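Lilstead 編組用語コーパス(lilstead-wicker-terms)

籠・笊・編組家具に関する用語と用例を、ハンガリー語、ルーマニア語、日本語の三言語で対応づけたテキストデータです。翻訳支援、目録作成、用語抽出の評価での利用を想定しています。

目次
概要
収録内容
ファイル構成
フィールド定義
表記と正規化
分類体系
アノテーション
分割
読み込み
既知の問題
利用条件
変更履歴
連絡先

概要

編組の用語は地域差が大きく、同じ編み方に複数の名称があり、逆に一つの名称が産地によって別の形を指すこともあります。一般の対訳辞書では「籠」に相当する語が一つか二つしか挙がらず、商品目録や民具台帳の翻訳では訳語の揺れが残ります。本コーパスは、見出し語に実際の用例を結びつけ、形状・用途・技法のどの観点で訳語を選んだかを記録したものです。

元になったのは、輸入家具の目録翻訳を請け負っていた Sevport の社内用語表です。その後、Zoltán Mészáros がハンガリー語側、Safta Văduva がルーマニア語側を再整理し、日本語側は訳語表を全面的に作り直しました。旧用語表との互換性はありません。

収録内容

見出し語は 700 概念、用例は 4000 文です。用例のうち 2000 文は目録の商品説明、1000 文は技法書および講習資料、残りは台帳の備考欄、修理依頼書、書簡から採っています。

対象とする語は次のとおりです。
籠、笊、箕、行李、盆など容器の名称
底、側面、縁、持ち手、蓋、脚など部位の名称
網代編み、ござ目編み、六つ目編み、縄編みなど技法の名称
柳、籐、竹、藁、蒲など素材の名称
割り、剥ぎ、浸水、面取りなど下準備の動作

織物、レース、結束のみの縄細工は対象外です。ただし縁の仕上げに縄を用いる場合、その工程の用語は収録しています。

ファイル構成

data/concepts.tsv 概念の一覧。一行一概念
data/labels.tsv 各概念に対する三言語の名称
data/examples.tsv 用例文
data/relations.tsv 概念間の上下関係と部分関係
data/sources.tsv 出典の種別と採録条件
docs/guideline_ja.txt アノテーション指針
docs/taxonomy.txt 分類コードの一覧
scripts/validate.py 整合性検査
scripts/export.py JSON Lines への変換
CHANGES 変更履歴
LICENSE 利用条件の全文

文字コードは UTF-8(BOM なし)、改行は LF です。TSV の引用符処理は行っていません。フィールド内にタブと改行は含まれないため、引用符を通常の文字として読んでください。

フィールド定義

concepts.tsv
concept_id 概念の識別子。w で始まる数字列
class_code 分類コード
definition_ja 日本語による定義文
status 確定は fixed、保留は open

labels.tsv
concept_id 同上
lang hu、ro、ja のいずれか
label 名称
rank 優先名称は p、別名は a、旧称は o
region 使用地域。不明の場合は空欄
note 備考

examples.tsv
example_id 用例の識別子
concept_id 該当する概念。複数の場合はセミコロン区切り
lang 用例の言語
text 本文
span_start、span_end 該当箇所の文字位置。終端は含まない
source_type 出典種別
split 分割の区分

span は Unicode コードポイント単位で数えています。バイト位置ではありません。複数の概念が一文に現れる場合、span も同じ順序でセミコロン区切りになります。

表記と正規化

全フィールドに NFC を適用済みです。ルーマニア語の ș と ț はコンマ付きの文字に統一しました。原資料にはセディラ付きの文字も混在していましたが、意味の区別はないため原表記は残していません。ハンガリー語の長母音記号はそのまま保持しています。ő を õ とした古い入力は手作業で修正しました。

日本語の漢字表記は「籠」を優先とし、「篭」「かご」「カゴ」は別名として扱います。「笊」と「ざる」も同様です。用例の本文では原表記を変更していません。送り仮名の揺れ(縁巻き、縁巻)も本文では保持し、labels.tsv 側で吸収します。

寸法表記は全角数字を半角に直し、単位との間の空白を削除しました。インチ表記の換算は行っていません。

分類体系

第一階層は V(容器)、P(部位)、T(技法)、M(素材)、A(動作)の五つです。第二階層は英数字二桁で、全コードは docs/taxonomy.txt に記載しています。

容器の下位分類は用途を基準にせず、形状を基準にしています。ハンガリー語の szakajtó はパン生地の発酵に用いる籠を指しますが、分類上は浅い容器に置き、用途は note に記録しました。ルーマニア語の coș は指す範囲が広く、単独の用例では形状を決められないことがあります。この場合は上位概念に付与し、下位概念を推測で補うことはしていません。

日本語の「籠」と「笊」の境界については、水切りの可否で分ける案と、深さと目の粗さで分ける案がありました。採用したのは後者です。前者では商品説明の多くが判定不能になります。

部位のうち「縁」は、構造としての縁(P)と、縁を作る工程(T)を別概念にしています。目録では両者が区別なく使われるため、文脈による判定が必要です。指針の第四節を参照してください。

アノテーション

用例ごとに二名が独立に概念を付与し、不一致は第三者が裁定しました。ハンガリー語は Zoltán Mészáros と Piroska Takács、ルーマニア語は Safta Văduva と外部の翻訳者一名が担当しています。裁定は Orsolya Kovács が行いました。日本語の用例は編集側の二名が担当し、技法に関する箇所のみ Hegedűs 工房の Máté Hegedűs に現物を示して確認しています。

不一致が多かったのは次の区分です。
縄編みと、二本以上の編み材を交差させる追い編み
剥いだ柳と、皮付きのまま煮てから剥いだ柳
持ち手の芯と、巻き材を含む持ち手全体
上縁の仕上げと、蓋受け

最後の項目は、蓋が欠けている品の台帳記述で特に判定が割れました。現行版では status を open とし、該当用例は評価用の分割から除外しています。

判定中の個別の付与結果は配布物に含まれません。裁定後の値のみを収録しています。

分割

split の値は train、dev、test、none の四種類です。同一出典の用例が train と test にまたがらないように、出典単位で割り当てました。商品説明は定型文が多く、文単位で無作為に分割すると評価値が不当に高くなります。

none は、概念が保留中のもの、本文が極端に短いもの、原文に明らかな欠落があるものに付与しています。学習に使用しても構いませんが、評価値を報告する際は none を含めないでください。

読み込み

Python 3.9 以降で動作を確認しています。外部ライブラリは不要です。

python scripts/validate.py data/
python scripts/export.py data/ out/terms.jsonl

validate.py は識別子の重複、存在しない概念への参照、span の範囲外指定、禁止文字の有無を検査します。異常があれば該当行を標準エラー出力に書き、終了コード 1 を返します。

pandas で読む場合は quoting=3、keep_default_na=False を指定してください。後者を省くと region の空欄が欠損値に変換され、結合後の比較で不一致になります。

表計算ソフトで開いて保存し直したファイルは検査に通らないことがあります。編集が必要な場合はテキストエディタを使用してください。

既知の問題

出典の偏りがあります。商品説明が多いため、家庭用の容器に関する語が厚く、漁具と養蜂用具の語は薄くなっています。

日本語の技法名は関東以西の呼称に寄っています。東北の樹皮細工に関する語はほとんど収録できていません。

素材の同定は記述に依存します。目録で「籐」とされた品が実際には柳や紙紐であることは珍しくありませんが、本コーパスでは本文の表記に従って概念を付与しました。素材の真偽を判定する用途には適しません。

relations.tsv の部分関係は網羅的ではありません。脚付きの籠と台座付きの籠では、底の扱いが統一されていない箇所が残っています。

Terkex 形式への変換では rank が失われます。優先名称と別名を区別する必要がある場合、labels.tsv を直接参照してください。

利用条件

用語表(concepts、labels、relations)は改変と再配布が可能です。その際は本コーパスの名称と版を明記してください。用例本文は研究および社内利用に限ります。書簡由来の用例は、人名と地名を仮の記号に置き換えてあります。元の表記を復元しようとする利用は認めません。

変更履歴

0.4 分類コード T の第二階層を再編。旧コードとの対応表を docs に追加
0.3 ルーマニア語の別名を追補。span の計数単位をコードポイントに変更
0.2 出典単位の分割に移行。validate.py を追加
0.1 内部版

次版は 1 月の公開を予定しています。蓋受けに関する保留概念の解消と、箕の下位分類の追加が主な変更点です。

連絡先

誤りの報告は課題管理に登録してください。概念の追加を提案する場合は、用例を一文以上添えてください。名称のみの提案は、該当する用例が見つかるまで保留になります。 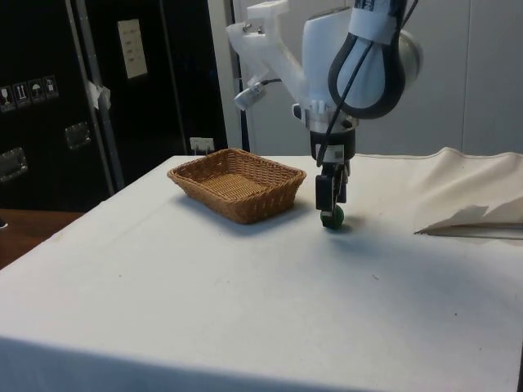 報告には対象の版と concept_id を記載してください。用例に関するものは example_id も必要です。受け付けた報告は毎週火曜日に確認し、修正した項目は CHANGES に識別子とともに記載します。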